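**Asignatura:** Metrología e instrumentación básica
**Autora:** Chathurika Marikar
**Entrega:** 3 de abril de 2025

# Conversión de unidades de temperatura y comprobación de termómetros de aula

## 1. Punto de partida

El trabajo se planteó en enero, cuando en el laboratorio convivían termómetros graduados en Celsius con otros que solo marcan Fahrenheit. Los guiones de prácticas piden los resultados en kelvin, de modo que cada grupo hacía la conversión a su manera y los errores aparecían al comparar tablas. Mi objetivo era revisar cómo se relacionan las tres escalas, preparar una hoja de conversión que sirviera para todas las prácticas y comprobar qué termómetros daban lecturas fiables.

No se trata la escala Rankine más que de pasada, porque en el curso no se usa.

## 2. Las escalas

La escala Fahrenheit es la más antigua de las tres. En ella el agua se congela a 32 °F y hierve a 212 °F a presión atmosférica normal, lo que deja 180 divisiones entre los dos puntos. La escala Celsius reparte el mismo intervalo en 100 divisiones. De ahí sale el factor 9/5 que aparece en todas las fórmulas.

El kelvin es la unidad del Sistema Internacional. Tiene el mismo tamaño que el grado Celsius, pero su cero está en el cero absoluto, a −273,15 °C. Se escribe sin el símbolo de grado, detalle que en la mitad de los cuadernos del curso está mal.

Las expresiones utilizadas son:

- °F = °C × 9/5 + 32
- °C = (°F − 32) × 5/9
- K = °C + 273,15

Un error frecuente es aplicar la fórmula completa a una diferencia de temperatura. Si una muestra sube 15 °C, ha subido 27 °F – el 32 no se suma, porque solo corrige la posición del cero. Este fallo estaba en los cálculos de tres grupos de prácticas.

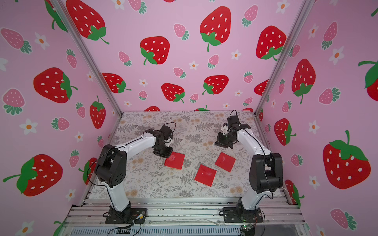
*Figura 1. Dos brazos robóticos sobre el tablero, con tres láminas cuadradas rojas.*

## 3. Material

- 8 termómetros de alcohol del armario general, marca Brondus, graduados en °C
- 2 termómetros digitales Munshi, con lectura en °F
- 1 sonda de referencia Jallach, con certificado de calibración vigente
- Vaso de precipitados, hielo picado, agua destilada y placa calefactora
- Hoja de cálculo en el programa Nosance, el mismo que se usa en las prácticas de física

## 4. Procedimiento

Se preparó un baño de hielo y agua destilada y se dejó reposar diez minutos. Cada termómetro se introdujo hasta la misma profundidad, se esperó a que la lectura se estabilizara y se anotó junto a la de la sonda. Después se repitió con agua templada, a 19 °C según la sonda, y con agua calentada en la placa hasta 60 °C. No se llegó a la ebullición: la presión del laboratorio no coincide con la normal y habría hecho falta una corrección que queda fuera del trabajo.

Las lecturas en Fahrenheit se pasaron a Celsius sin redondear y el redondeo se hizo al final, a una cifra decimal.

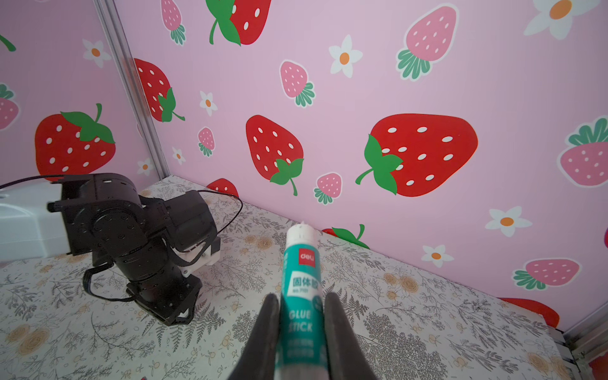

*Figura 2. Barra de pegamento sujeta entre los dos dedos de la pinza.*

## 5. Resultados

En el baño de hielo, seis de los termómetros Brondus se desviaron menos de 0,5 °C de la sonda. Los otros dos marcaban de más, 1,2 °C y 1,5 °C, y mantuvieron casi la misma desviación a 19 °C y a 60 °C. Al ser una desviación constante, puede corregirse restándola.

Los Munshi dieron buen resultado en los tres baños. A 19 °C la lectura esperada era 66,2 °F; uno marcó 66,2 °F y el otro 66,4 °F, que equivale a una diferencia de 0,1 °C.

La hoja de conversión se probó con valores conocidos. El más alto fue el punto de ebullición del cobre, que en las tablas antiguas de la biblioteca figura redondeado a 2560 °C y en otras aparece con valores distintos. Para no depender de ese dato se eligió un número cualquiera, 2452 °F, y se hizo la cuenta a mano: 1344,4 °C y 1617,6 K. La hoja devolvió lo mismo.

## 6. Discusión

La mayor parte de los errores del curso venía del cálculo y no del instrumento. Redondear en un paso intermedio llegaba a cambiar la primera cifra decimal, sobre todo al pasar de Fahrenheit a Celsius y de ahí a kelvin.

Queda una limitación clara. Solo se hizo una serie de medidas por baño, así que no se puede hablar de repetibilidad. Además, el baño de 60 °C perdía calor mientras se cambiaba de termómetro y hubo que recalentarlo dos veces.

## 7. Trabajo pendiente

- Repetir cada baño al menos cinco veces.
- Etiquetar los dos termómetros desviados con su corrección.
- Añadir a la hoja una casilla aparte para diferencias de temperatura.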